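Lododik Counter Scale, Three-Display Model
Reviewed by Bo-ram Ryu, 22/03/2023

I bought this scale in January to replace a Tatosia that drifted whenever it was moved. It has been used for parcels, hardware in bags and the occasional bag of rice. Capacity was not a concern for me. I wanted a tray that cleans easily and numbers I can read in daylight.

Placement

Daylight is the harder requirement. The room is lit from one side, through glass with a metal grille in front of it, and on bright days the bars throw hard shadows. Any scale set facing the glass gets some reflection on the display windows. Turning it a few degrees fixed this.

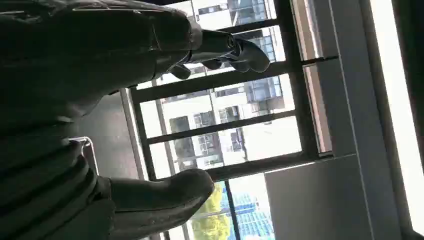 Window with the dark metal grille, daylight outside.

Build

The platform is a stainless steel tray with raised rims and embossed parallel ridges. The rims keep small items from rolling off. The ridges give soft bags a little grip, but flour settles between them and needs a brush. The steel is shiny and reflects overhead light, so I stand slightly to one side when reading. The body is white and shows marks.

Three small windows with orange-red backgrounds sit on the front, two above and one below. The printed line between them is in Chinese, and my unit came without an English sheet. I had the keys worked out within 20 minutes.

Accuracy

I used a 1,000 g check weight, placed at the center and then near each rim. The reading was the same in 6 trials out of 6. A small jar I know to be 258 g also read correctly. Plastic bags are the weak point — a loose fold that touches the table takes load off the tray, so gather the bag before reading. Keep cables clear of the platform as well. 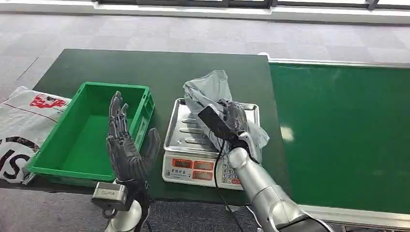 Compared with the Breva

The Breva has a flat platform and a single display. It wipes down faster and takes less room on a worktable. The Lododik settles sooner and holds zero better after being carried. I would take the Breva for a kitchen and the Lododik for a packing table.

Verdict

Recommended for bench use. Salcedo sells a replacement tray that fits, though the rims are lower.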